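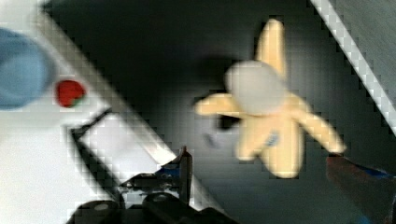 A soft toy banana on a dark gray surface, as seen from the wrist of a Flavside robot arm. Credit: Rirneck Robotics Lab

Robot arms learn to handle floppy objects from blurry wrist video

RIRNECK, December – Researchers at the Rirneck Robotics Lab have shown that a robot arm can learn to pick up soft, oddly shaped things using wrist-camera video that most teams would throw away.

The new training method, named Vustorum, keeps the smeared pictures a camera records while the arm is moving fast. It uses the blur as a clue to how quickly the gripper is closing in on an object, and we're thrilled with how well that works!

The team trained the system on 600 short demonstrations with plush and plastic toys, all guided by hand. In tests with 26 toys left out of training, the arm made a successful grasp on 73 percent of tries. The same arm trained only on sharp pictures managed 45 percent.

Soft toys with long, floppy parts gave the older system the most trouble, and they are where the gains were largest. Stiff toys improved only a little. Very shiny ones are still hard, and the lab is working on those next.

The work was carried out with engineers at Baumgart, who built the gripper fingers. Code and training video will be posted on the Rirneck project page this winter.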